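My first year of quarterly taxes

When I left my desk job at Malico to do bookkeeping and odd bits of editing from home, I had a grand picture of long lunches and open windows. What I did not have was any idea how estimated taxes worked! Somebody else had always taken the money out of my paycheck before I ever laid eyes on it, and I'm a little embarrassed at how long it took me to notice that this had stopped.

The first payment came due in April, and I had put aside exactly 1000 dollars, in an old savings account I opened back when we lived in Ellness. My own worksheet said I owed 2386. I checked it 3 times with a pencil and then once more with a pen, as if the pen might be kinder – it wasn't. We skipped the new porch steps that spring and I sent the whole amount in, grumbling a good deal.

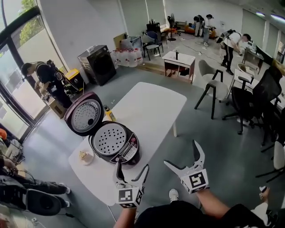

Do you have to pay the same amount every quarter?

Many people simply split the year's estimate into four equal payments, but if your income jumps up and down you can work out each payment from what you've earned so far, which takes more paperwork.

I went the second way, because my income is lumpy. Bachmann, my biggest client, pays for a whole project at once, and Wondis pays in dribs and drabs (lovely people, terribly slow with an invoice). By June I had a plain notebook with one page per month, money in on the left and money set aside on the right, and every time a payment landed I moved a quarter of it to savings before supper.

The September bill was 2870, bigger than the first one, and I paid it from that account with a bit left over. I made myself a cup of tea and sat down with the notebook for quite a while after that. The porch steps are back on the list, and I still have to find out what the state wants from me in January.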